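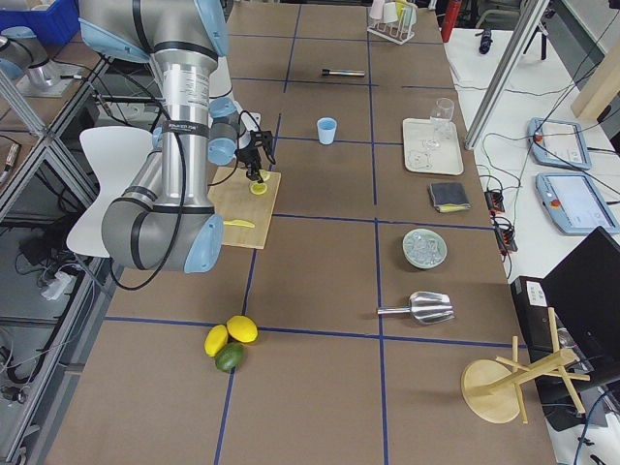

# Unit 4: Automation at the bar and prep station

Notes for the hospitality operations course. Read before the seminar and bring your own shift log from the placement.

## 1. What we mean by automation in this unit

Most of the course so far has dealt with machines that do one thing: the glasswasher, the ice maker, the coffee grinder with a timer. Staff load them, press a button and walk away. An arm with a gripper is a different purchase. It uses the same board, fruit, cups and scoop that a person uses, and it is expected to move between them. That changes the layout of the station, and it changes the job description of whoever works next to it.

We use two terms throughout:

- **Task**: a single piece of work with a clear end, such as moving a lemon slice from the board to a glass.
- **Job**: everything a person is paid to do on a shift, including the parts that never appear on a checklist.

Employers usually buy automation by the task. People are hired by the job. Most of the problems in the case below come from that gap.

## 2. Case: Skullow

Skullow is a hotel bar and function room. Agnes Innes has managed the bar for 9 years. Last January the owners brought in Plineo, a small integrator, to set up an arm for garnish and cold drink prep before large functions. The busiest function that month had 113 guests.

Before the change, 2 people did prep from mid-afternoon. One cut fruit and filled garnish trays. The other handled ice and glassware and restocked the service well. They swapped when they felt like it.

After the change, one person stayed on prep and the other moved to the floor. The prep person's work now included:

- setting out the board, fruit and glasses in fixed positions
- checking the first few pieces of each run
- clearing dropped or badly placed items
- stopping the arm when something looked wrong, and writing down why
- wiping down and resetting between runs

Kirsty Moncrieff, who had done prep for most of her time there, kept a diary for the first seven weeks. Her entries are in the reader. Two points from them matter here.

First, she was on her feet for the same number of hours but cut far less fruit. Her wrist pain eased. She also wrote that the afternoons felt longer, as there was more watching and less to do with her hands.

Second, she lost the conversation. Prep had been where new staff learned the menu and heard how last night went. With one person on the station, that moved to the break room or didn't happen.

## 3. Layout

A person can find the lime if somebody has left it on the wrong side of the sink. A machine may not. A common answer is to divide the table into marked sections, with tape or printed mats, so that each item has a home. In the setup at the top of these notes the table is sectioned in blue tape, with a cup in its own square and the citrus grouped near a crossing of the lines.

Marked tables help people too. Salamatu Garba, who trains relief staff at Skullow, now uses the same sections for stations with no arm, and new starters find things faster. The cost is that staff have less freedom to arrange a station to suit their own height or reach. Left-handed staff raised this early – it took a while to get a second layout approved.

## 4. Stopping and authority

Anyone working near an arm needs to know where the emergency stop is and must be free to use it. The second part is harder. At Skullow, stops were at first counted in a weekly report to the owners, and staff became slow to press the button. Agnes had the count taken out. The written reasons stayed in.

Ask these questions of any site you visit:

- Who can stop the machine without asking?
- What happens to that person afterward?
- Who is allowed to restart it?

## 5. Pay and grading

The prep role at Skullow was graded as kitchen assistant. The new duties included checking output and keeping records, which the hotel's own grading scheme placed one step higher. Gregor McIver, the staff representative, asked for a regrade. It was agreed after two meetings but was not backdated.

## For the seminar

Effie Haldane will lead. Pick one job from your placement and list its tasks. Mark the ones you think an arm could take over, then write a paragraph on what the person left at the station would be doing at 4 p.m. and at 9 p.m.

Reading: Moncrieff diary, weeks 1 to 3 and week 7. The Kirum grading exercise is optional.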